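Section 5: Recording a campaign donation in Tasarley

Before you start, do have the donor's full name and address beside you, as Tasarley won't save a gift without them.

1. Open the Burkier ledger and choose New Gift.
2. Type the amount and the date you received it, such as 6/21/25.

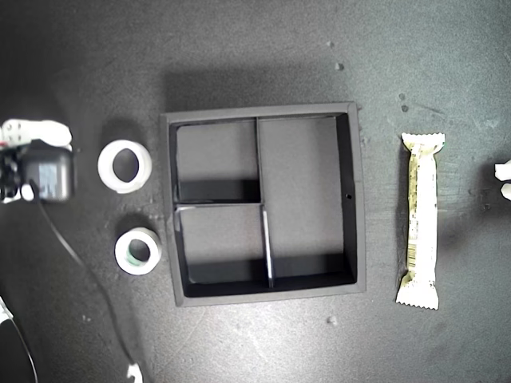
3. Pick the donor type. A firm and its owner are two separate donors, so please take your time over this one!

Note: gifts made jointly go on form 86, which you'll find under Extras.
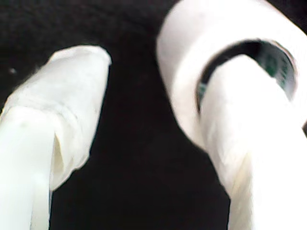
4. Press Save, then print the receipt and pop it in the post to your donor.

Caution: once a report is filed, its gifts are locked.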